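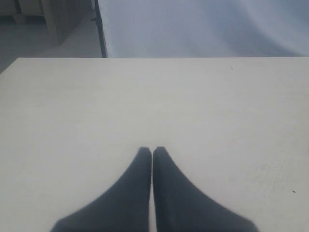
4.2 The tabletop and what people call clean

It would be easy to pass over the table in a paper that is mainly about habits, and in our first draft we very nearly did. We came back to it when we reread the wiping diaries and found how often our participants wrote about the surface itself: its colour, the way it took the light in the afternoon, the marks they could see from one chair and lose completely from another. Of the 488 diary entries kept at the Clustemska house, a good many say nothing at all about meals or crafts and are wholly taken up with the top of the Grika table. We have grown rather fond of these entries, and we hope the reader will forgive us for spending a little time with them.

The top is off-white, flat and matte, with no pattern to speak of. Several people told us at the outset that a plain pale top would be the easiest kind to look after. By the second week most of them had changed their minds, and the reason they gave was nearly always the same one. On the patterned Kerekes table in the hallway a crumb could sit happily until supper, while on the Grika a fleck no bigger than a grain of pepper drew the eye from across the room (Figure 5). One participant, a retired baker with firm views on benches of every kind, called it "a table that tells on you." 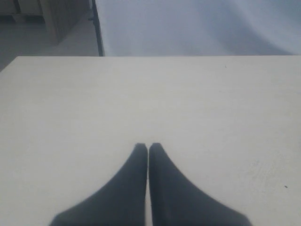
Figure 5. The pale top of the Grika table. A minute dark speck is visible near the upper right, a short distance below the far edge.

We found it useful to keep two sorts of untidiness apart. The first is the speck, which people noticed quickly, could point to, and usually dealt with by pressing a fingertip to it. The second is what the diaries variously call "cloudiness," "the grey bits" or "that smeary look," and it was a much harder thing to agree on. A soft shading toward the corners might be a film left by the cloth, or it might be nothing more than the colour of the daylight coming in, and two neighbours sitting side by side could give quite different answers. Tímea Szabó, who coded this part of the diaries, marked such entries as uncertain wherever the writer had not touched the surface to check. Boglárka Balogh coded the same pages separately, and the two compared their readings over a pot of tea.

Each wiping session was allowed 30 minutes, far more than anyone needed, with plain warm water and a folded Bultus cloth. We had asked participants to stop when they felt the table was clean and to write down what had made them stop. Specks were mentioned far more readily than shading. People also favoured the edge nearest to them, and the far edge came up mostly in entries written by those who had got up and walked around to the other side.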